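About Raron

Raron is a company that collects examples of handling work for teams who teach robots. Our customers build the learning systems. We prepare the tasks, operate the robots, record every attempt and deliver the recordings with notes that a person has checked.

We started as a small service inside Patport, a company that makes fixtures for shops, and we became independent in October. Today we are 13 people. Most of us came from other work: retail, machine repair, translation, teaching. We think this is useful, because a person who has filled shelves for years sees quickly when a can is placed badly.

How we collect

One attempt at one task we call an episode. An operator guides the robot from the start position to the end, and the system stores the camera views together with the positions of the joints. We use a view from high on the body and a view from near the hand. The near view often shows more of the fingers than of the goods, and this is wanted, for the model must also learn where its own fingers are.
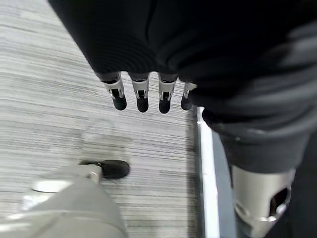
Four fingers with black tips, hanging from the sleeve over the striped carpet.

An operator works for 30 minutes and then changes with a colleague. We learned that after this time the movements become hurried, and a hurried movement goes into the data like any other. Before each new set, the goods are put in a different arrangement. Some stand, some lie on the side, some are turned at an angle. If all cans stand straight in every episode, the robot will know only straight cans.

Our longest project until now is Bouazza, a collection for shelf tasks. It has 66 tasks, from simple picking to turning a package so that the label is at the front.
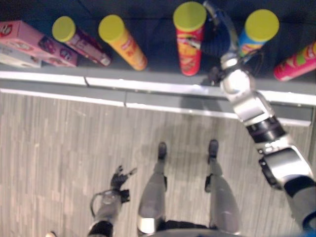

Snack goods are a large part of Bouazza. The tubes look simple, but they roll, and two tubes of the same shape and different color are a good test of whether the instruction was understood. Boxes make other difficulties, mainly at the corners.

What we keep

We do not delete failed episodes. They are marked as failed, with one short sentence about what happened, and the customer decides if they are used. A second person reviews each episode and can change the mark. When the two people do not agree, they watch it together.

Plundevier is our own program for this review. It is not for sale, but customers receive access during their project and can write comments directly on the timeline.

Working with us

A first collection usually takes 20 working days, including the trial set. Please send us a list of the objects and the sentence you would say to the robot for each task. Visits are possible by appointment.

Page updated August 10, 2023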